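Plilari adds shared color tokens to its design editor

Plilari, the browser-based interface design tool, has released an update that lets teams keep one set of color and spacing tokens across every project in a workspace.

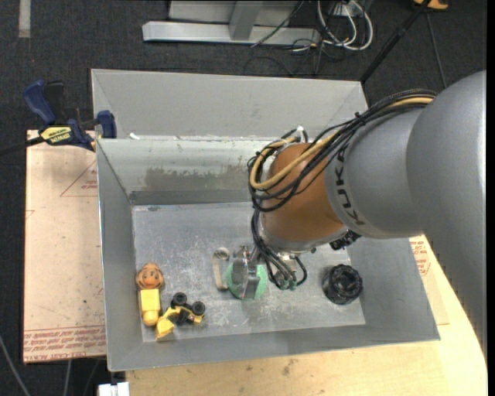
Until now, tokens had to be copied from file to file, and a change made in one place did not carry over to the others. With the update, an edit to a token shows up in all linked files the next time they are opened. Designers can also lock a token so that only workspace owners can change it.

The release includes an export option for Nautiyal, the code documentation site generator. Developers get the same token names that designers see in the editor, in either JSON or CSS format.

Femi Olatunji, product lead at Plilari, said the company tested the feature with 43 teams before the release. "Most of them had a spreadsheet of hex codes somewhere — that was what we wanted to replace," Olatunji said.

The largest library in the test held 800 tokens. Files made in version 2 of the editor need to be converted before they can be linked; version 3 files work as they are.

Shared tokens are included in all paid plans. An import tool for Cirnerero files is planned for February.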